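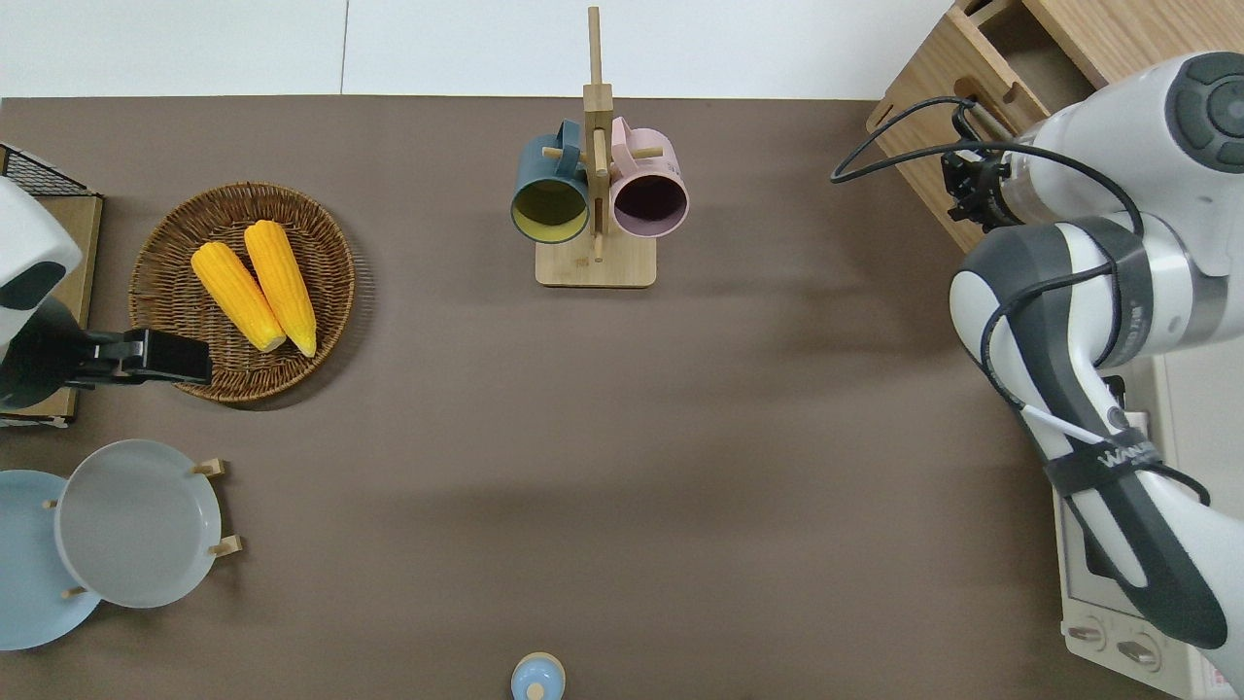 I've been in my kitchen in Huvaston for 13 years and I have never once used the good plates. They were a present, they cost somebody a fair bit, and they live on the top shelf waiting for an occasion grand enough. I've decided this is daft, and I think you should get yours down as well.

My gran kept a best room. Two armchairs, a clock, a carpet we weren't allowed on in shoes (or in socks, if she was in a mood). We all squashed into the back room for every birthday while the lovely one sat there smelling of polish. I loved her dearly but what a waste of a window!

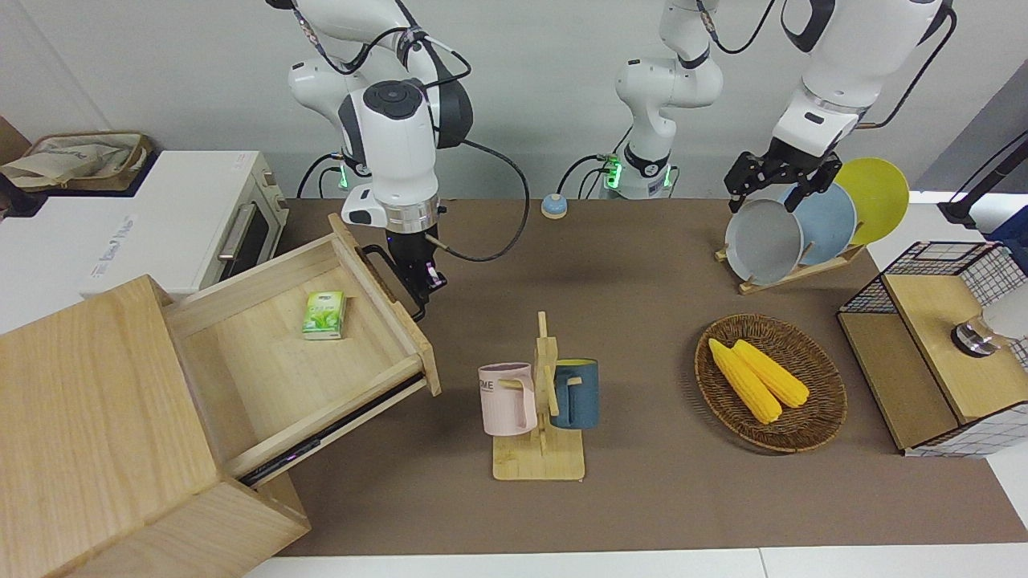

And it's not only plates, is it? It's the nice soap, the candle with the ribbon still on, the coat that's too smart for the bus to Helar. I kept a jar of posh honey so long it went solid. Somewhere along the line we got the idea that ordinary mornings don't deserve decent things, when ordinary mornings are nearly all we get.

People tell me things will get broken. Well, yes, some will. I chipped a bowl in February, the very first week, and I was cross until lunchtime and then I had soup in it. 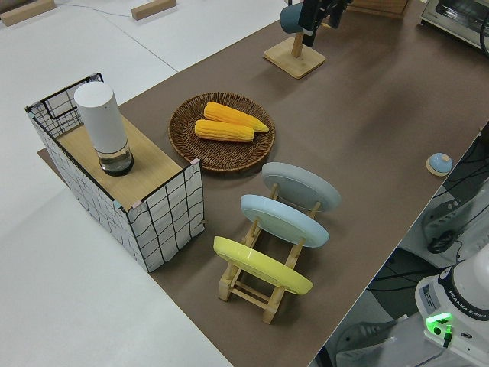
The other argument is that using something every day makes it less special. I don't buy that either. My favourite jumper has been through the wash a good 100 times and I still cheer up when I find it clean. Anyway, the plates come down tonight, and we're having beans on toast.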